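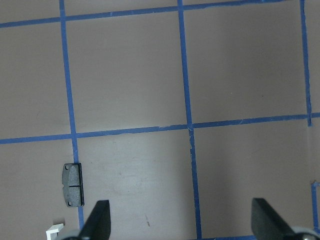 Why does the Halliday pad set squeal below walking pace and go quiet above it? The compound is grabbing and releasing at low disc speed, and the glaze left from the last bedding run makes the grab worse.

Notebook, February, continued from the previous page.

Bench set up at 8:40. Disc reused, faced on both sides with 300 grit on the orbital, wiped with brake cleaner, left to flash off. Pads from the Holtell batch, edges chamfered by hand. No shims on the first run. Anti-rattle clip is the old pattern; the new ones have not arrived from Gotau.

Run A, as received: squeal from the third stop onward. Main peak close to 2,000 Hz, a weaker one at 3,000 Hz that comes and goes with pedal force.
Run B, chamfered: upper peak gone. Lower one still there, quieter.
Run C, chamfered, thin smear of ceramic grease on the backing plate: lower peak only on release.

Microphone was moved between A and B when the stand slipped, so levels are not comparable. Frequencies are fine.

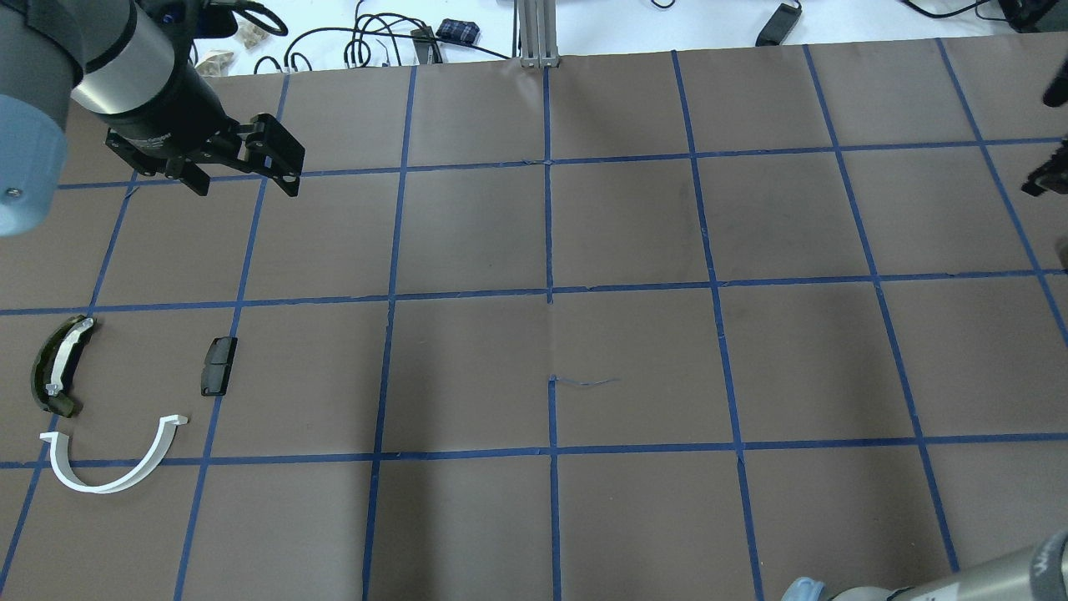 Tatu Koech read the numbers over lunch and objected that the grease was masking a loose abutment fit, and that run C should be repeated dry with the slider pins cleaned first. Fair point. The lower pin was stiff when I pulled it and I had not written that down.

To do: clean and regrease both pins, measure abutment clearance at 2 places per side, repeat C dry. Ask Marisol for the torque wrench back. Order discs.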